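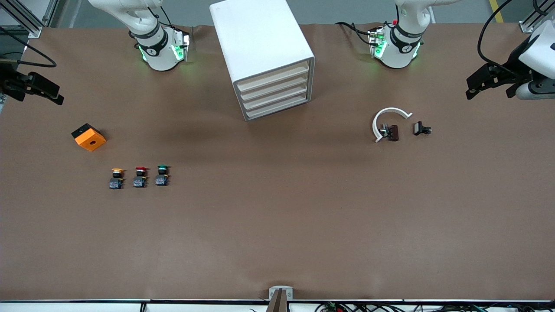 工作台上的黄、红、绿三色按钮开关与四层抽屉柜

首页 新闻中心 教学工作 实训基地 通知公告

Korletey实训中心完成电气小件收纳整理,新版台面规范开始执行

11月10日星期一,Korletey实训中心电气实训室完成本学期电气小件的集中清点与收纳整理,《电气小件台面摆放与收纳规范》(以下简称《规范》)同日起在全部工位执行。此次整理由实训中心教学管理办公室牵头,电气教研组和物资管理室共同参与,涉及按钮开关、指示灯、接线端子、触点模块及各类紧固件。

电气实训室现有工位42个,承担控制线路装接、低压电器拆装和配电盘布线等课程。多年来,各班级在课程结束后自行归还器件,存放位置由任课教师临时指定,同类器件分散在不同的柜子和料盒中。9月开学初的检查显示,部分抽屉内常开触点与常闭触点混放,按钮帽与底座分离后未能配套归位,教师在课前备料时需要反复翻找。教学管理办公室据此将小件整理列入本学期重点工作,并安排在期中考核结束后实施。

整理工作分为清点、配套、入柜和贴签等环节。清点阶段,教研组将各柜内的器件全部取出,逐件检查外观和标签,对按钮开关还须按压测试复位情况,并用万用表检查触点通断。本次清点出需要维修或报废的器件131件,其中多数为触点模块和接线端子,已由物资管理室登记造册,按资产管理程序处理。标签模糊但功能完好的器件重新打印标签后继续使用。

《规范》对按钮开关的存放作出了较为具体的规定。按钮开关应带触点底座整体存放,按钮帽与底座不得拆开入柜;入柜前按颜色分类,红色、绿色、黄色各占一格,其他颜色归入备用格。取用时由学员对照领料单核对颜色、触点形式和数量,在台面上横向排成一行,按钮帽朝上,经指导教师确认后方可开始装接。课程结束时按同样方式排列,核对无误后放回原抽屉。

在柜体配置方面,实训室统一采用Rollari系列小型抽屉柜。各工位的抽屉自上而下依次存放按钮开关、指示灯、接线端子和紧固件,抽屉内侧张贴物料清单,清单由任课教师每月核对一次。抽屉柜置于台面靠里一侧,前方留出完整的操作区域,图纸、水杯及私人物品不得放在操作区域内。较重的工具仍存放于墙边工具柜,不进入台面抽屉。
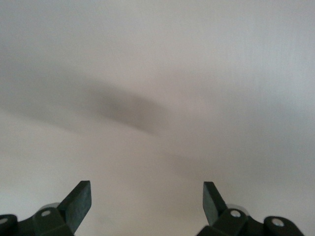

教学管理办公室同时调整了课前备料的时间安排。以往备料多在上课当天早晨进行,现改为前一日下午完成,由任课教师提交领料单,物资管理室在下班前将器件配发到各工位抽屉。遇有连续使用同一套器件的课程,可在首次课前一次性配发,课程全部结束后统一收回。临时增加的器件须另行填写领料单,不得从相邻工位抽屉中借用。

教学管理办公室主任曼萨·阿杰伊(Mansa Adjei)在当天的工作布置会上表示,小件管理直接关系到实训课的开课质量。“一节控制线路课,学员要用到启动按钮、停止按钮和若干端子,缺一件就接不成完整的回路。各教研组要把清点和归位列入教学环节,给学员留出足够的时间。”她同时要求,指导教师在课程开始时应向学员讲清所用按钮的颜色含义,停止和急停功能使用红色,其余颜色按照图纸标注选用,不得以手边现有的颜色代替。

按照部署,每次实训课的最后9分钟为整理时间。学员先断开工位电源,再拆下导线,按线径和长度分别捆扎;随后将器件从安装板上取下,检查接线螺钉是否齐全,擦拭台面后在原位排列。指导教师逐个工位检查,在工位记录卡上签字。记录卡由班级保管,期末交教学管理办公室汇总,作为实训成绩中“现场管理”一项的评定依据。

物资管理室介绍,首批新标签已全部张贴完毕。标签采用白底黑字,注明器件名称、触点形式和入柜月份,粘贴在触点底座侧面,避开接线螺钉和卡扣位置。旧标签须清除干净后再贴新标签,不得层层覆盖。报废器件的空缺由备用库存补齐,另有40件触点模块已向供应单位Atska提交采购申请,到货验收后分配至各工位。采购期间,涉及触点模块拆装的课程按两人一组进行,课时和考核内容不变。

与此同时,实训室对现有的台面也作了清理。棕色台面保持原状,边角处残留的胶带和旧编号已清除,新编号统一贴在台面正前方的侧边上。教研组提醒各班级,台面上不得使用刀具直接切割导线绝缘层,剥线应使用剥线钳,剪下的线头及时放入废料盒。台面如有划伤或松动,应在当天报物资管理室登记。

《规范》在Rovville校区先行执行,本学期结束后由电气教研组提交执行情况报告。报告将包括各工位器件完好情况、领料差错记录以及教师和学员的修改意见。机电教研组和自动化教研组可参照《规范》制定本专业的器件存放办法,经教学管理办公室审核后使用。

《规范》全文及领料单、工位记录卡样式已存放于教学管理办公室,各教研组可派人领取。对抽屉分格和标签内容有修改建议的教师,请于本月底前以书面形式提交。

(教学管理办公室供稿)

联系我们 | 版权所有 Korletey实训中心 未经许可不得转载 | 返回顶部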